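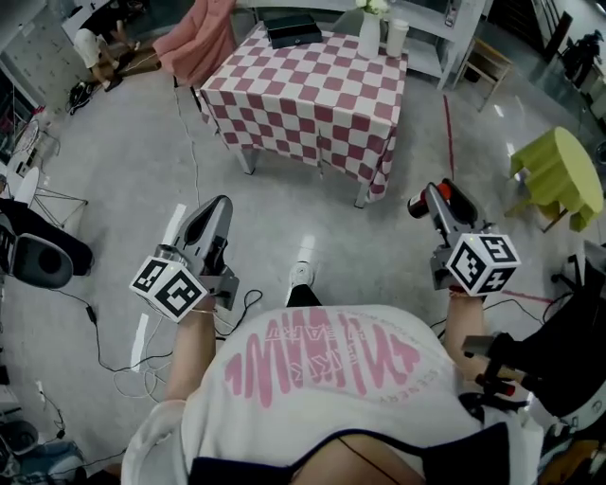
Week 2 – small tables and the claims made for them. The Zovberg reading says a cloth "makes any table a place to sit down at." I doubt it. A cloth hides the top and part of the legs, and that is all I would grant it before seeing where the chairs are. Take the pink-and-white check, with the vase of white flowers and the lidded cup: a black box still has the back left corner, and the pink armchair stands near enough to that side that I would want to try getting in and out of it before I praised anything. Cables over a floor count against a layout too, however nice the flowers.

Lighting next. The handbook wants a lamp for every seat. Look up before you agree – long ceiling tubes in several directions may leave a lamp with little to do.

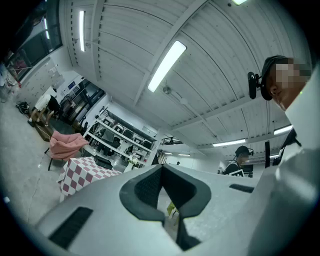 Shagufta Awan objected that a lamp is there for mood and that I was grading it as a tool. Fair, but then the handbook should say mood, and it says "needed" 11 times.

For next time: read Tarar to page 51 and bring one sentence you don't believe.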